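Home | What's on | Join in | FAQ | Find us

Gastdale Table Tennis Club
Frequently asked questions

We get a lot of emails from people who are thinking of coming along, and we love getting them! Most of the answers are on this page. If yours isn't, write to Nabila Metwally at the address at the bottom and she'll get back to you, usually the same evening.

Do I need to have played before?

No. Plenty of our members last held a bat on a family holiday, and a few had never held one at all. Beginners' hour starts at 6.30pm and you'll be put with people at your own level. Ayman Belkadi runs it and he is brilliant at getting a rally going between two people who swear they can't hit the ball. Give it three or four visits before you decide. The first evening is mostly picking balls up off the floor, and the second is a lot better.

What should I wear?

Trainers with a light-coloured or non-marking sole, shorts or loose trousers, and a T-shirt that isn't white. We play with white balls, and against a white shirt they vanish. Bring a jumper in January too. The hall takes a while to warm up and you'll be glad of it between games.

Do I have to bring my own bat?

Not at first. There's a box of club bats by the door, all perfectly good for learning with. Please put them back with the covers on.

I want to buy a bat. Which one?

Oh, we could talk about this all night (and sometimes do). For a first bat, go for something with plenty of control and grippy rubber on both sides. Fast bats are great fun for ten minutes and then you spend the rest of the evening watching the ball sail off the far end. Leave long pimples and anti-spin rubber alone for your first season – they make your own shots harder to learn. Ask to try other people's bats before you spend anything. Everyone here is happy to lend theirs for a game, and you'll soon feel what suits your hand.

How do I look after the rubber?

Wipe it with a damp sponge after you play, let it dry, and cover it with a plastic sheet or keep it in a case. Don't leave it in a hot car. When the surface goes shiny and the ball starts to slide, it's time for new rubber, and Benedito Peixoto will show you how to glue it. Bring your bat and the new sheets before 7pm, when he has a bit of time.

How many members are there?

71 at the last count, which is a club record. They don't all turn up on the same night, thank goodness.

How does scoring work?

Games are played to 11 points and you must win by two clear points. Each player serves twice, then the serve changes over. At 10–10 you take one serve each until somebody is two ahead. League matches are the best of five games. If you lose track, just stop and agree the score before the next serve. We all do it.

What are the rules on serving?

Start with the ball resting on your flat, open palm, behind the end of the table and above the level of the top. Throw it up at least 16 centimetres, nearly straight, and hit it on the way down. It has to bounce once on your side and once on the other. In singles you can serve anywhere, but in doubles it must go from your right-hand half to the other pair's right-hand half. You mustn't hide the ball from your opponent with your arm or body. In beginners' hour we're relaxed about all this, but it's worth learning a legal serve early, as it's very hard to change later.

Does it count if the ball hits the edge?

If it touches the top edge of the table, yes, the point is good. If it hits the side below the edge, no. You can nearly always tell from the way the ball comes off: a top-edge ball tends to kick up or out, and a side ball drops. Can't agree? Play the point again.
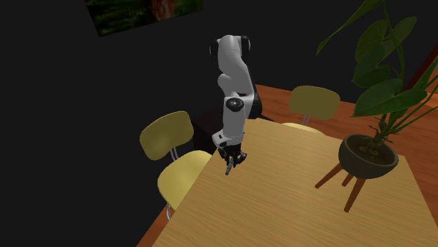
White arm with black joint caps, gripper just above the near edge of the tabletop.

And can I touch the table?

You can't put your free hand on the playing surface during a rally, and you lose the point if you do. Your bat hand or your hip brushing against it is fine, as long as you don't move the table. Moving it costs you the point too.

How do I practise spin?

Start with backspin. Stand a little to one side, brush under the ball as gently as you can and try to make it come back towards you after it bounces. You can do this on a kitchen table! Once you can get the ball to stop, try it over a net. Topspin comes next, and it's the shot that gets everybody hooked. Brush up the back of the ball and finish with your hand near your forehead. There's nothing like the first time you see one dip on to the far end.

Can I join a league team?

Yes please. We have two teams in the local league and we're always short in the second half of the season. Yasmine Mansour picks the teams and likes to have you along for a month or so of club nights first. Home matches start at 7.30pm and tend to finish before ten. Away matches mean lifts, chips on the way home and a fair bit of talk about what went wrong in the fifth game.

Are juniors welcome?

Very much so. Juniors play from 5pm to 6.15pm with Bouchra Erraji, and a parent or other adult should stay in the building for under-11s. Older juniors who are keen can move up to the main session when Bouchra thinks they're ready.

Can I play if I use a wheelchair, or play sitting down?

Yes. The hall is step-free from the car park, and we have two tables with legs set far enough back to get a chair right up to the end. The serving rule is slightly different in wheelchair singles: the ball has to leave the table over the far end line, and if it goes off the side the serve is played again. Do tell Nabila you're coming and we'll have a table ready.

How do I get there?

The 33 bus stops right outside. The 32 goes to the top of the hill, and it's a short walk down from there. Bikes can come inside and lean along the corridor wall.

You might also like
Beginners' hour: what to expect
Doubles without the collisions
League fixtures and results
Summer handicap: how it works
Bats and rubbers for sale or swap

Contact: Nabila Metwally, via the club inbox | © Gastdale Table Tennis Club | Back to top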